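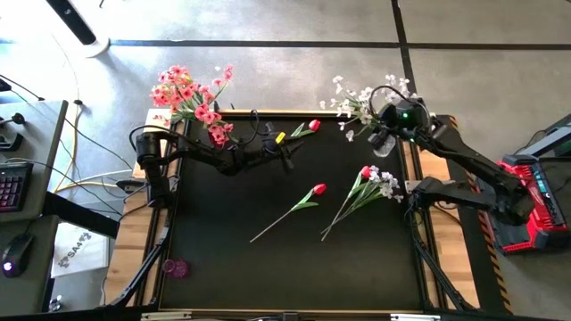 14 Sep 2021 - flower bench, arrangement stock and vase trials

Purpose: settle which artificial stems go into the Gelatska arrangement set, and which vase each one belongs with. Carries on from the June notes, where the tulips were left open.

**Stock on the bench**

- Red tulips, single stems. Long stem, leaf low down, bloom stiff enough to hold its angle when the stem is laid flat.
- Coral-pink bunch, five-petaled, dense. Kept as one piece. Do not split it again, the stems at the core are bound and the binding does not go back on.
- White spray, small blossoms on thin stems. Tangles with everything. Store upright.
- Grass-leaf bunch with small white and pale lavender heads. Widest spread of the lot.

Supplier for the tulips is Vavano, catalog 682. The replacement batch is from Costetti and runs a slightly darker red. Keep the two apart in the drawer until someone decides whether the difference matters. My view is that it does not at arm's length.

**Stem length**

Cut length for tulips stays at 40 cm. Pieter Mnguni asked for shorter, on the grounds that the bloom would sit closer to the rim. Tried one short on paper against the red vase drawing and the leaf ends up below the rim, where it jams. Leaving the length alone and bending the lowest part of the stem instead. The wire takes a bend well but remembers it, so one bend per stem, then leave it.

Cut ends need a dab of sealant. The Shukla sealant skins over in 5 minutes and is fine to handle after that. Bare wire scratches the tabletop.

**Vases**

Two faceted glass ones, red and clear. The red one takes the thin stems with pale flowers. The clear one takes the grass-leaf bunch, which hides most of what is behind it once it opens out, so it goes on the right and nothing small goes behind it. Tulips are laid flat on the open tabletop between uses, blooms all pointing the same way. Saves turning each one over to find the end.

Facets show fingerprints badly. Wipe with a dry cloth, no spray, the spray leaves a film that picks up lint from the leaves.

Daylight from the window washes out the tabletop on the red vase side. Pale stem ends are hard to pick out there against the glare. Red blooms are no trouble anywhere.
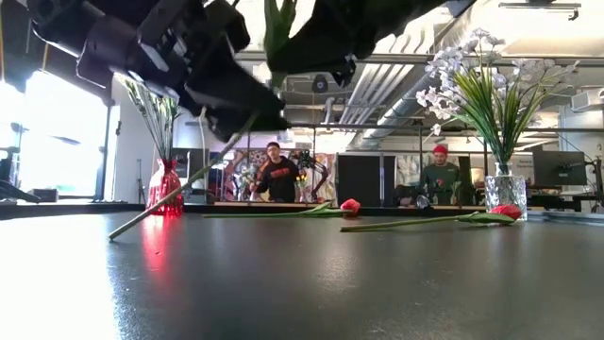 **Open points**

1. Weight in the vases. Clear vase is top-heavy on paper with the grass-leaf bunch in. Glass beads would do it, about 1000 of the small size by my estimate. Check the price before ordering.
2. Leaf joints on the tulips. The push-fit collar works loose with handling. Glue one from each batch and compare after a week.
3. Labels for the drawer: Vavano left, Costetti right. Pieter has the label tape.
4. Whether the white spray stays in the set at all - it sheds. Count the loose heads in the tray at the next cleanup and decide from that.
5. Ask Gelatska if they want the coral bunch as a fixed background piece or in a vase of its own. No third vase on order so far.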